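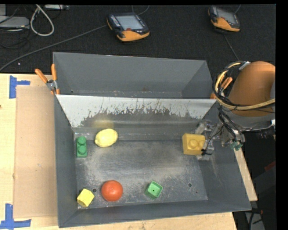 Toy blocks, lemon and tomato in the grey metal bin.

May is the month in which the toy collection at Domach is reviewed, and I have again been asked to set down how the smaller pieces are kept. The full inventory stands at 1543 items, most of them building blocks, with a modest set of plastic food.

It is our practice to look at a few pieces at a time on a flat surface. Blocks with studs on top are checked for fit against a matching piece – a loose fit is noted in the register – and play food is examined for splits along the seam. 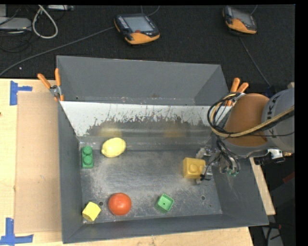

Pieces that pass are returned to the shelf boxes, which hold 12 each. Ms Da-eun Choo has kindly agreed to renew the labels, as the older ones no longer stick. Metal bins are to be wiped out with a damp cloth at the close of the review, including the corners, where dust gathers.

Readers who wish to donate blocks are asked to write to me before sending them. Further plastic fruit is not required at present.

Ye-seo Myung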